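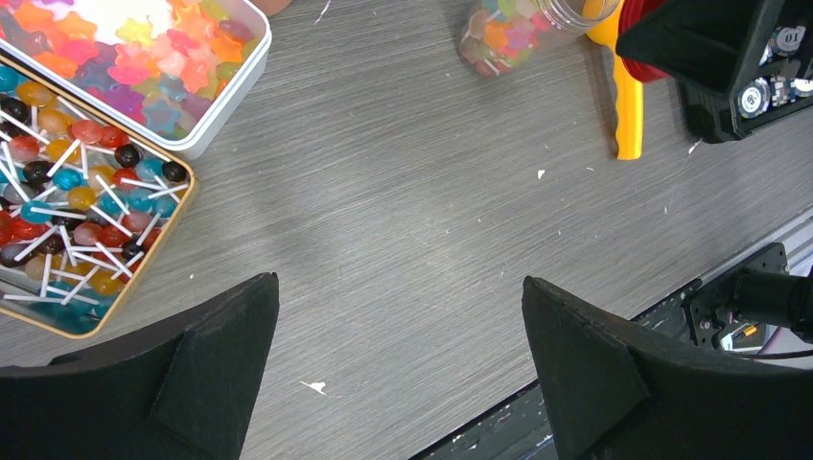
Ticket 2881
Site: Larnbridge, lolly table
Product: Listier portion cups with lids (supplied by Prinov)
Category: Stock sticking, lids not seating
Status: Open

Reported problem: gummy stars clump in the serving tin and come out in lumps. Lids pop off the small cups once they've been filled. The site blames humidity. I'm not convinced, as the lollipops on the same table are fine and they'd be the first to go tacky.

Supplier's first answer was "operator overfilling". They say that about everything. We had the same line from them in January over the jars, and that was a bad carton.

Step 1. Dusted one batch of stars with cornflour. Less clumping, but they look awful and the colour goes dull. Not calling that a fix.

Step 2. Put a few stars in a clear cup and tried the red lid, with the stars kept well down from the rim. It popped off on the second go. So much for overfilling.

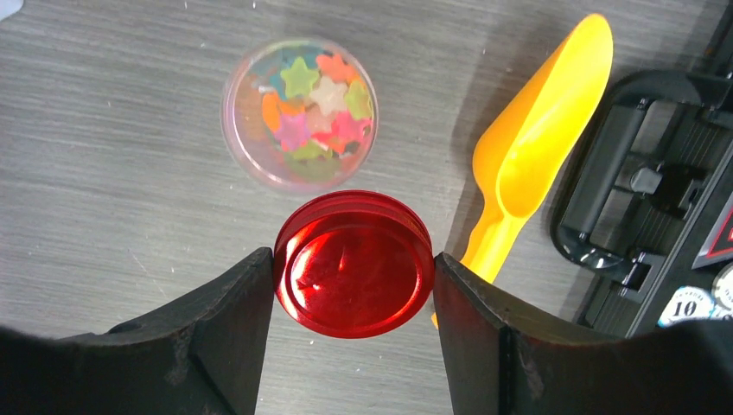 Page last changed: Mon 1 July

Step 3. Swapped cups between cartons. Lids from carton 16 held on cups from carton 58. Same lids on carton 16 cups, no good. That points to the cup rim, whatever the brochure says about a "universal fit".

Step 4. Supplier now suggests the scoop is flexing the cup walls during filling. I doubt it. Filled one batch by hand and one with the yellow scoop, and both lots misbehaved. Scoop has been washed and goes back in use.

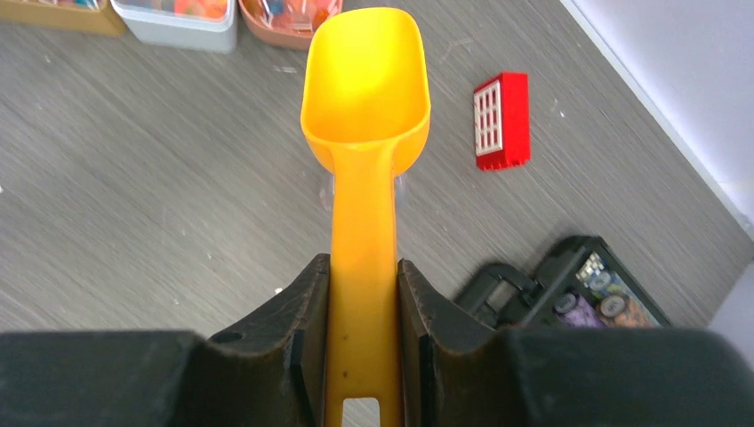 Godinho: We use the same scoop at our counter and never had a lid lift. Check whether your cups came out of the 400 mL run, the rims on ours were a hair too wide and we sent the lot back.

Possible, though I'd want to see a rim measured before I believe it. Have asked for the batch sheet. Leaving open, and the stars still clump.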